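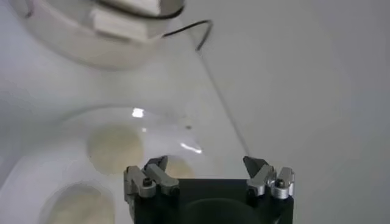
4.2 末端执行器套件的安装与视场评估

Grallik套件由两指连杆夹爪、腕部相机支架和标定软件三部分组成,供应商Kirnaven将其定位为面向桌面操作任务的即装即用方案。本节考察该套件在近距离接近阶段的可用视场,以及夹爪结构对目标物的遮挡情况。图3取自腕部相机,夹爪本体位于画面下方中央,两侧银灰色金属连杆向内收拢,指尖张开;白色光滑表面的浅凹槽内有三个米色圆片,其中左指与夹爪中部之间的一个大部分被黑色本体挡住,仅露出一小部分。这类遮挡直接影响目标检测模块的输入质量,而产品手册对此只给出了相机的标称视角,没有给出装上夹爪之后的有效视场。

图3 腕部相机视角下的两指夹爪与白色工作表面

评估沿用第3节的控制器与光照设置,夹爪固件保持出厂版本。每种物体布局采集500帧,由两名标注者独立标出被夹爪本体遮挡的像素区域,分歧处由Shakuntala Nautiyal复核。物体布局共13种,覆盖目标位于指间、指外侧和本体正前方的情形。支架俯仰角先取手册推荐值,再按3度步长调整,其余参数不变。相机内参在全部采集开始前标定一次,更换俯仰角后只重新标定手眼外参。

结果显示,推荐俯仰角下两指尖始终可见,指间区域无遮挡,适合抓取末段的视觉伺服。遮挡集中于本体前缘:目标贴近该处时,检测框高度明显偏小,中心估计向远离夹爪的方向偏移。将支架上仰一个步长可以缓解偏移,但指尖根部随之移出画面,开合状态只能依靠编码器读数判断。两种设置各有取舍,套件附带的配置工具却只保存一组外参,切换后须重新执行手眼标定。

高反光表面是另一误差来源。图3中指尖间隙上方可见一条拉长的高光,左侧圆片上方另有一处较小的亮斑。Grallik默认的自动曝光以全画面平均亮度为依据,白色表面占比较大时,米色目标与背景的对比度偏低。改用固定曝光后,边缘提取的稳定性有所提高,代价是黑色本体及深色指尖的细节减少。供应商提供的Gandero检测插件支持按区域测光,但须单独授权,本文未将其计入套件本身的性能。

机械安装方面,支架与腕部法兰的连接无需加工转接件。拆装夹爪90次后,支架定位面未见可察觉的磨损,外参漂移仍处于标定残差范围之内。指部连杆的枢轴螺钉外露,便于检查和紧固,手册却未注明推荐扭矩,建议用户在验收时向供应商索取。

与第4.1节的Saxena套件相比,Grallik的安装步骤较少,指间视野更完整,本体前缘的遮挡则更为突出。对于目标间距较小的托盘类任务,宜在接近之前先于较高位姿完成一次全局检测,并在下降过程中保留该次检测的目标坐标,待目标进入指间区域后再恢复视觉更新。第5节的抓取实验均按此流程执行。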